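Polotell Planner FAQ
2 min read

Questions we get most often about running the planner on two-arm block sorting cells.
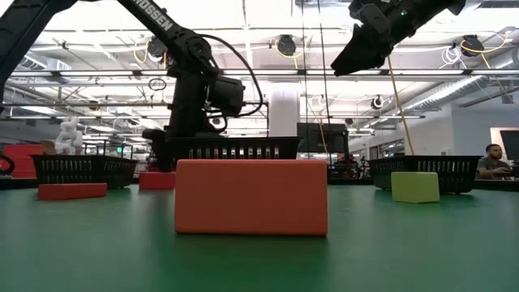 Does the planner need a fixed camera?
Yes. Calibration assumes the camera stays put. If it gets bumped, rerun the calibration tool before you plan anything.

What happens when one block hides part of another?
The perception node fits a box to whatever face it can see and marks the rest as unknown. The planner keeps the fingers out of unknown space. Often it will clear the front block first.

Can both arms move at once?
Yes, from version 2 on. Each arm reserves the space it will sweep through, and the other plans around it – cables included, if you entered a cable radius in the cell file.

How long does a plan take?
Our test set has 2,755 recorded layouts. The median is 160 ms on the Brollon controller. The time limit is 80 ms longer by default, and you can change it in the settings.

Why does it refuse a basket I can plainly reach?
Check the rim height in the cell file. Slotted sides give patchy depth readings, so we use the stored basket model for collision checks.

Is there a simulator?
Lellevon loads the same cell file. Gripper contact is simplified.

Who do I ask about something else?
Niloufar Nikzad looks after the issue tracker. Attach your log and the cell file.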